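Chamado 2318 – Célula bimanual, bancada Jinditz
Assunto: parada de proteção ao aproximar os dois braços
Aberto por: Daranee Suwannarat
Responsável: Thongchai Hemmin
Estado: aguardando validação

25 de setembro
O programa para quando um braço entra na zona comum com o outro ainda em movimento. Código 1.163 no registro, três ocorrências no turno. Nenhum contato entre as garras. Rearme feito pelo painel, fora da cerca, conforme a regra 4 do procedimento interno. 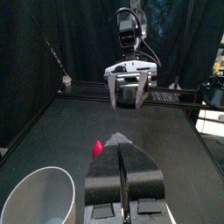
Bancada Jinditz, garra próxima fechada, segundo braço ao fundo.

Resposta (Thongchai):
A zona comum foi redesenhada em agosto e os limites de velocidade não foram copiados para o perfil novo. O controlador trabalha com o valor padrão e interpreta a aproximação como violação de distância. Não aumentem a tolerância para contornar a parada. Qualquer mudança em parâmetro de segurança exige registro e segunda assinatura.

Daranee:
Entendido. Podemos continuar com as tarefas de um braço só?

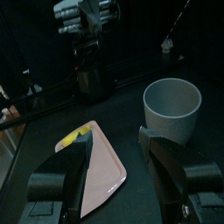 Thongchai:
Podem, com o outro braço em posição de repouso e o perfil reduzido ativo. Objetos sempre dentro do alcance do braço em uso. Se for preciso mexer na bandeja ou no copo com a mão, parada acionada antes, mesmo para um ajuste rápido.

Perfil corrigido e carregado no controlador. Falta a assinatura de Oranuch Wattanapong e o teste com os dois braços em velocidade reduzida. O chamado fica aberto até lá.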